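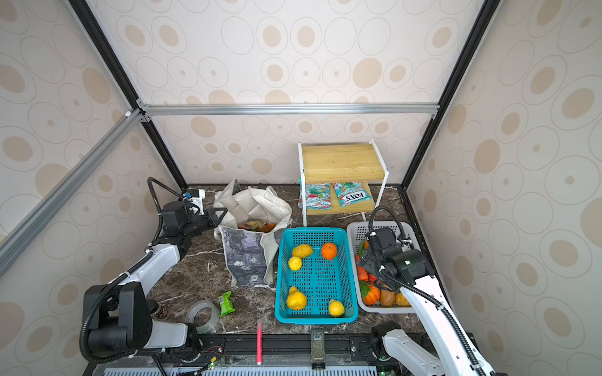 Krum Golob wrote, in his comments on the first draft of our purchase plan, that the arms were the one item in it he would not argue about, and that everything we had listed under "other" would in the end cost us more than they did. We kept the remark in our working notes and came back to it often enough that this section is arranged around it.

Figure 4. Two-arm cell during a grocery sorting task. Both arms share one rail along the front edge of the cell.

4. Planning and purchase of the cells

4.1 Starting point

The laboratory had money for equipment in a single budget year, with orders to be placed by the end of November. Money not committed by then could not be carried over. We had to decide on the number of cells, the type of arm and the stock of test objects before we had run any of the tasks ourselves. The first plan was for one large cell with a moving base. The second, which we followed, was for 2 smaller cells with the arms fixed to a rail, built to the same drawing so that parts could be swapped between them.

The choice between the two plans was made on spares. A moving base would have used most of the money set aside for repairs, and a fault in it would have stopped all work. With two like cells, a fault in one leaves the other running, and a wrist or a gripper kept on the shelf will fit either.

4.2 Quotations

We asked for quotations from three suppliers: Callness, Vumano and Babić. All were sent the same two-page list of needs, which covered reach, payload, the length of the rail, the type of gripper mount and the time to deliver a replacement joint. Callness quoted for the arms and the rail as a set. Vumano quoted for the arms only and left the rail to us. Babić offered the frame, the crossbars and the fitting work but no arms.

The quotations could not be compared line by line. One included cables and the other did not. One gave the price of the gripper with its fitting, and the other listed the fitting as an extra, to be chosen later. We rewrote each of them into our own table, with a row for every part we knew we would need, and sent the empty rows back to the suppliers to be filled in. This took nine weeks, most of it waiting. The order was signed on March 6, 2019, for arms and rail from Callness and for the frames from Babić, after the finance office agreed to treat the delay as falling within the earlier budget year.

We would advise other groups to send out the table first and to accept quotations only in that form. The gap between the lowest offer as first received and the same offer with all rows filled was larger than the gap between any two suppliers.

4.3 Frame, walls and table

The frame is of aluminium extrusion with black corner posts. We had budgeted for it as a small item and it was one, but the walls were left out of the plan altogether. An open frame lets the rest of the room into the camera view, and people walking past will show up in the recordings. Panels were added after delivery and paid for from the repairs line. They are covered with patterned wallpaper, and the cell in Figure 4 has beige and tan circles on a pale cream ground. Wallpaper is cheap and can be changed in an afternoon, so a group that wants varied backgrounds need not plan a large sum for it. The labour should be planned for all the same.

The same holds for the tabletop. We now treat the table surface as a part that will be replaced and give it its own row in the budget. The dark marble pattern seen in the figure is one of several in use.

4.4 Test objects

The test objects were the weakest part of the plan. We had entered one sum for "household items" and had taken it from a price list for kitchen goods. It covered the first purchase, which came to 82 items, and nothing after that. Objects used by robots wear out. Packets split, bags lose their shape, and soft goods have to be bought again when they no longer look as they did in the earlier runs.

The grocery tasks ask the most of this line. As Figure 4 shows, a single layout can call for a tote bag, plastic baskets, a small two-tier shelf, fruit, peppers, leafy vegetables, bread rolls, snack packets and a jar, all on the table at once. We found it useful to split the objects into three groups for the budget. Containers and shelves are bought once, with one spare of each. Packaged goods are bought in lots from one shop, so that the print on them stays the same. Produce, real or imitation, is costed per month of use.

We bought storage crates from Fletmont at the end of the first year, when loose objects had begun to go missing between tasks. They should have been in the first order. Each crate now holds the objects for one task with a printed list in the lid, and the operator signs for it.

4.5 Operating time

Equipment money and staff money came from different sources, and the plan joined them only in the last table. In the first full year the two cells ran for 671 hours between them. The plan had set no target, and this made it hard to say whether the figure was good or poor when the funding body asked. The longest stops were for parts on order, followed by resetting of the table between runs. Resetting is slow where there are many objects, and a crowded layout takes far more of an operator's day than one with a single basket.

For the next round we have written the plan the other way about. It begins with the hours of recorded work we want from each cell, then the number of resets this implies, then the staff needed to carry them out. The arms come last. Golob has read this version as well and asked only that the row for cables be doubled, which we have done.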